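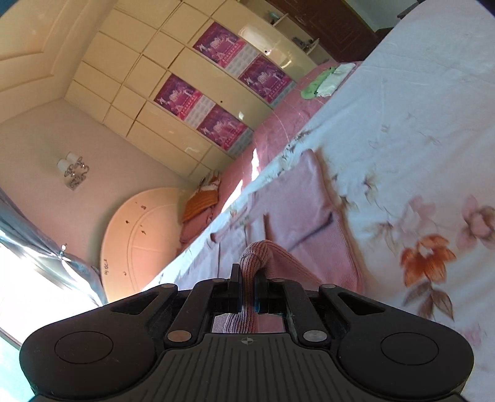
一到换季，我最怕的就是收毛衣。大衣还好，往衣架上一挂就完事了，毛衣可不行，挂久了肩膀那里会鼓出两个包来，穿上像偷偷塞了核桃（我妈从前老这么笑我）。所以这些年我都是老老实实摊在床上一件一件叠。这回先叠的是粉色那件，袖口带一圈罗纹，铺在小花床单上，颜色倒是很相配。罗纹的地方我总要多花点工夫，先顺着纹路轻轻理平，再把袖子往里折，要是折歪了，下次拿出来袖子上就是一道斜印子，熨都懒得熨。

说起来这个叠法还是住在Vikdale那会儿学的。那时候租的屋子小，统共只有2个抽屉，冬天的衣服全靠叠得方方正正才塞得进去。后来搬了家，柜子大了，习惯却改不掉，抽屉里要是有一件鼓鼓囊囊的，我心里就老惦记着，晚上躺下了还想爬起来重叠一遍！

毛衣弄完，顺手把毛巾也收拾了。毛巾我不讲究，对折再对折，边角稍微有点不齐也随它去，反正过两天又要用。倒是窗帘拉开以后，太阳晒到床上来，坐在床沿慢慢叠，心里特别舒坦，一上午就这么过去了。

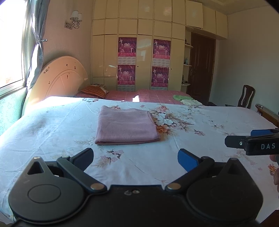 叠好的粉色毛巾，还有晒进来的太阳。

柜子最上面那格我还没动，里头是去年6月收进去的薄被子，改天再搬凳子爬上去看吧。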